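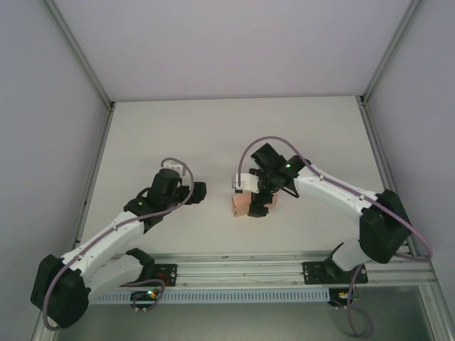 Box Folding, Week Five: Pictures From the Demonstration Cell

Astdale wants a pair of arms that can put a carton together from a flat sheet. The plan is the one everybody has now: a person drives the arms through the job, the cameras and joint positions get saved, and a model is trained on the pile. We have been adding to the pile since July. I signed up for the collecting part and I don't regret it, but I have stopped nodding when people say the data will sort it out.

A few pictures follow, with notes. They are in no special order. If you came looking for a finished box on a conveyor, this page will let you down.

Two arms, one rail, one carton

The small tan box is in the right gripper and the left one is open. On paper a carton this size is the easy end of the job. In practice an operator has to decide which arm leads, and our operators don't agree. One always leads with the right. Another switches depending on how the last try went. Both styles end up in the same folder under the same task name, and I have yet to hear a good account of what a model is supposed to make of that.

The white table is a choice I argued against. It makes for clean pictures, and clean pictures make for good slides. The place where Astdale wants to use this has a scratched gray bench with tape on it. I was told we would "add variety later." Later has not been given a date.

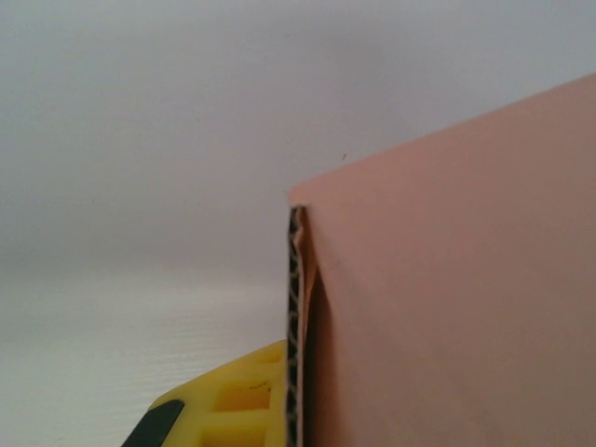 Annelore Rieger
Demonstration lead, Kirido project

Yellow finger against the cut edge of a pink carton, from the wrist camera. This is my favorite view of the lot. You can see the fluting, and you can see where the outer paper has begun to lift near the corner. A person folding boxes would feel that edge and go easy on it. Our grippers don't report touch, so whatever the operator knows about a worn edge gets into the record only as a small change in how the arm moved, if it gets there at all.

I asked that damaged blanks stay in the mix. The first reaction was to throw them out, on the grounds that they "confuse" training. Maybe they do. A supplier's pallet will have bad edges in it too, and I would sooner be confused now. We settled on keeping them with a tag. So far 39 runs carry the tag, and I suspect there should be more, because people forget to look.

On counting

The target for this round is 200 good runs. It came out of a planning meeting at Fullmont, and when I asked why 200, the answer was that it had worked for someone else on a different task. We have 54 that I would stand behind. The dashboard shows a larger number since it counts every run where the operator pressed the green key at the end -- and operators press the green key when they are tired.

I went back through one afternoon's work and took out 11 runs. None was a disaster. In several the last flap was left standing up a little, and in one the operator had plainly given up and started over halfway through without ending the recording. If you only want a big folder, keep them all.

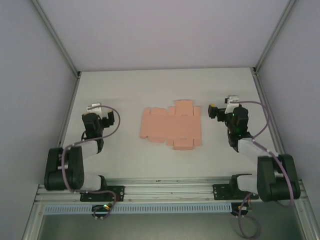 Starting positions are my other complaint. The written procedure says to vary where the blank is placed. What happens is that everyone puts it down in the middle, halfway between the arms, because it is the easiest place to reach from both sides. I do it myself when I'm not thinking. Stetsiuk's training script then shifts the pictures a few pixels left and right and calls the result varied. A shifted picture does not change what the elbow has to do when the sheet is really off to one side.

We now draw a card before each run that says where to put the blank and how far to turn it. It is slow, and the operators hate it. The spread of positions has improved, which is one of the few claims on this page I'd put my name to without a footnote.

Close range
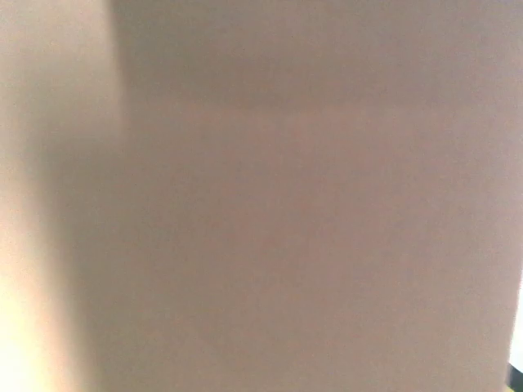

A good share of the wrist footage is like this: a surface so near the lens that it turns into a soft blur of beige and mauve. The usual advice is to leave it in and let the model learn to ignore it. Could be. I would like to see that tested before we move the camera mount, or decide not to move it, and nobody has set aside the time. My request is in for two short training runs, one with the wrist views and one without, on the same set of demonstrations.

Until I see those results, please don't quote this page as saying the wrist cameras are useful. It doesn't say they're useless either. The next batch starts with the card deck, the damage tag and a second person checking every green key press.

Page last changed 28 August 2021.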